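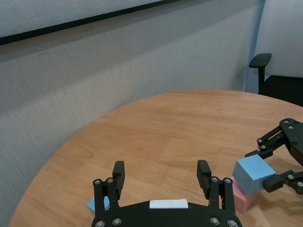 Projet de fin d'année : deux bras, des cubes, et un empilage qui nous rend dingues

katia_piras
Salut tout le monde ! On est un petit groupe en robotique et on fait empiler des cubes à deux bras (cube bleu sur bloc rose, le grand classique). On a 189 démos enregistrées en téléop et le cube arrive encore de travers une fois sur deux... Vous feriez quoi, plus de démos ?

wbaran
Surtout pas ! Nous au club on en avait 81, mais propres. Vire tout ce où le pilote hésite.

Teodora J.
Pas d'accord avec Witold, les hésitations apprennent au modèle à se rattraper. Par contre votre table en bois, avec les reflets, bof. Mets une nappe mate.

katia_piras
La nappe on a testé, elle glisse :( Et le jury passe en janvier, refaire toutes les démos, au secours.

ognjen_k
Vous saisissez le cube comment ? S'il est déjà penché dans la pince, ça ne se posera jamais à plat, nappe ou pas.

katia_piras
Ben penché, oui, assez souvent. J'en ai trié 26 hier soir, presque 9 à jeter.

wbaran
Ah, tu vois ! Continue le tri et relance un entraînement avant de toucher à la table.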